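## 4. Tying and trimming interrupted sutures

This section assumes you have clamped the Drulum practice pad to its tray (section 2) and loaded a length of black suture (section 3). If you skipped section 3 because you already know how to load a needle, go back and read the note on thread length. Everyone skips it, and then everyone writes to us.

### 4.1 Before the first stitch

1. Press the pad lightly with a fingertip. It should give and come back. If it stays dented, the clamps are too tight.
2. Pick one incision and stay with it. The pad will still be there tomorrow.
3. Set your light so that it comes from the side opposite your working hand. Pale material under a strong lamp goes very nearly white, and a stitch you can't see is a stitch you will put in twice.
4. Have your scissors within reach. Under the other tray does not count.

> **Caution:** The needle supplied is a real needle. The pad is the only thing in the kit designed to be punctured.

### 4.2 Placing and tying

1. Enter the surface at a right angle, on the far side of the incision, and follow the curve of the needle with your wrist.
2. Come out on the near side at the same distance from the edge. If the two distances differ, one edge will ride up over the other and look smug about it.
3. Draw the thread through until a short tail remains on the far side.
4. Make the first throw and lay it flat. Tighten only until the edges meet.
5. Make the second throw in the opposite direction. Two throws the same way give you a granny knot, a fine tradition that has no place in this manual.
6. Add a third throw, opposite again, and settle the knot to one side of the incision.

> **Note:** "Until the edges meet" means exactly that. The Wattimena pad (grey tray) is stiffer than the Drulum and forgives heavy hands. The Drulum will pucker, and it keeps a record.

### 4.3 Trimming the tails

Trim each knot before you start the next. Cut both tails to a length you can grip with forceps, because in section 6 you will be taking all of this out again. Try to keep them even. A long tail beside a short one does no harm to the stitch, but it will wander across the neighbouring knot and get caught in your next throw.
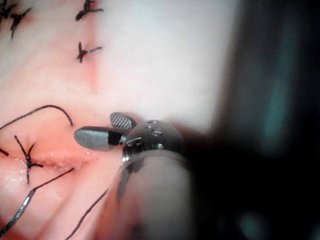 **Carkero**

Tails can point any way they like at this stage: up, down, off toward the right with a bit of shine on them. What matters more is where each knot sits in relation to its line. Compare the knot tied across the horizontal incision with the pair beside the thin vertical one, and then have a look at your own row and be fair about it.

Bare material between knots is normal. The temptation is to fill every gap, and the result resembles a zipper. Leave the space alone unless the edges are coming apart in it.

### 4.4 Checking your work

1. Run a gloved fingertip along the closed incision. You are feeling for a step between the two edges.
2. Lift each knot gently by one tail. It should hold its shape. A knot that slides is a granny knot – see 4.2, step 5, which you read so carefully.
3. Flex the tray once, slowly. Gaps that open under a gentle flex need another stitch.
4. Write the number of knots and the tray colour on your practice card. Our beginners' card has room for 100 knots. The Mestside course asks for 160, so if you are enrolled there you will need 2 cards.

> **Caution:** Do not test a knot by pulling on it as hard as you can. Sooner or later any knot will fail that one, and the pad usually tears first. Replacement pads are order code 418.

### 4.5 If things go wrong

**The thread keeps twisting.** Let the needle hang and unwind between stitches. Swearing at it is optional and has no effect on the colour of the thread or anything else.

**The edges roll inward.** You are entering at too shallow an angle. Return to 4.2, step 1, and exaggerate the right angle until it feels silly.

**The knot sits on top of the incision.** Nudge it aside with closed forceps while the last throw is still fresh. If it won't move, leave it and place the next one properly.

**Everything is loose.** Lay the first throw again with an extra wrap. This gives enough friction to hold while you organize the second.

Leave finished stitches in place until you have read section 5. Cover the tray between sessions, and keep it out of the kitchen.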